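3.2 Putting cups away: hanging, stacking and setting down

The second part of the study looked at how people store mugs in shared kitchens. Mugs were chosen over plates and cutlery for a simple reason: a plate has one obvious way to be stored, while a mug can be stood upright, turned over, stacked or hung by its handle. Each choice takes up a different amount of space and leaves the mug in a different position for the next person.

We visited 29 shared kitchens in May. Of these, ten had a mug holder of some kind, and the rest used open shelves, cupboards or the draining rack. The kitchens at Itum and Humico were the largest, each serving 70 people. At Doltska the kitchen was a single bench and sink at the end of a hallway, used mostly by the evening staff. All visits were made by the same observer (Hafstein), who noted where each mug had been left, which way up it was and whether the handle could be reached without moving another item.

Holders with pegs were used less fully than we had expected. People tended to fill the pegs facing the room first and leave the ones nearest the wall bare, even when mugs were standing on the bench beside them. When asked, several said they did not like reaching past one mug to hang another. Others said that a thick handle was hard to get over a peg with one hand, and that they would rather put the mug down wherever there was room. The tray beside the sink often ended up doing this job, although in most kitchens it had been bought for spoons and tea bags.

Printed mugs raised a separate point. A mug with a picture or a face on it has a right way up in a way that a plain one does not, and some users turned these mugs so the print could be seen from the doorway. On a peg this is not always possible, as the angle of the handle decides how the print will sit. One user at Heydari told us she always stood her own mug on the shelf for this reason and hung only the plain ones. 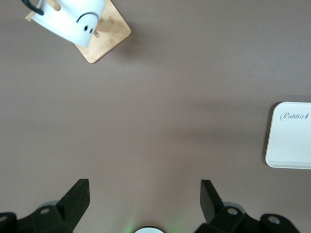 Figure 4. White mug with a printed face on a light wooden mug holder, with a white tray to the right.

We grouped the resting positions into six types, from fully hung to lying on the side. Lying on the side was the least common in cupboards but turned up often on benches, mainly at busy times such as just after lunch. Users did not describe it as a way of storing a mug. They spoke of it as something they would fix later, and in the larger kitchens the fixing was usually done by whoever emptied the dishwasher next.

The colour of the holder and the bench made no clear difference to where mugs were left. Distance did. Where the holder stood within arm's reach of the dishwasher, most of its pegs were in use by mid-afternoon. Where it stood across the room, mugs collected on the nearest flat surface, and at Doltska the holder had been moved to the top of the fridge and was being used for tea towels.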